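4.2 Stone surfaces and the people who live with them

We come now to the part of the study that took us longest to write up, partly because the households had so much to say about it and partly because we enjoyed listening to them. When we first drew up the interview guide, Kenza Ouazzani and I had set aside a single question for kitchen counters, tucked in between the one on flooring and the one on window sills. By the end of the first round in July we had moved it to the front, because it was the thing people wanted to talk about as soon as we sat down - very often at the counter in question, with a cup of coffee leaving its own small ring while we talked.

As described in Section 3, the survey went out to 899 households, and 529 of them sent back a form complete enough for us to use. We are grateful to every one. The forms asked people to name the stone they believed they had, to tell us who picked it, and to describe in their own words any marks it had picked up over the years. We didn't give a list of marks to choose from. Refugio Bermúdez argued early on that a list would teach people to see stains the way a stone seller sees them, and reading the answers now I think he was right. We got "the lemon corner," "Grandma's shadow," and "the place where the wine won," none of which would have fit in a checkbox.

Two themes came up again and again. The first is that owners of marble tend to talk about wear as a kind of family record, while owners of engineered stone tend to talk about it as damage. We want to be careful here, as people who choose marble may well be more forgiving of a mark to begin with, and our interviews can't pull those two things apart. Yae Ikeda, who coded the written answers, found the same pattern in homes where the present owners had moved in with the marble already in place, and this makes us a little more comfortable in reporting it.

The second theme concerns color and veining. People with pale stone spoke fondly of veins, and several told us that a busy pattern made daily life easier, since crumbs and small scratches got lost in it. Others found a pale top tiring and said they were forever wiping it. One retired baker kept a separate slab only for pastry and wouldn't let her sons put so much as a set of keys on it. She had strong feelings about sealers too, and went through the tins under her sink one by one - we have saved most of that conversation for Section 5, where it belongs.

It helps to have a common picture of what we mean by a lightly veined pale top, as the term is used loosely in the trade and even more loosely at home. Figure 3 gives a rendered example of the general type. 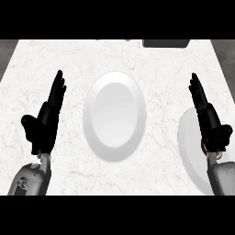 Does a sealer stop lemon juice from dulling marble? A sealer slows down staining, but acid still etches the polished surface, so spills need to be wiped up quickly either way.

We put that plainly because so many of the people we met had been told otherwise, usually with great confidence, by a neighbor or a brother-in-law. Gumaro Gallegos went back through the interview notes and found that the belief was just as common among those who had sealed their counters themselves as among those who had paid to have it done. Several had blamed their own work for dull spots that no sealer would have prevented, and they were quite relieved to hear it.

The next section turns to cleaning habits, starting with vinegar.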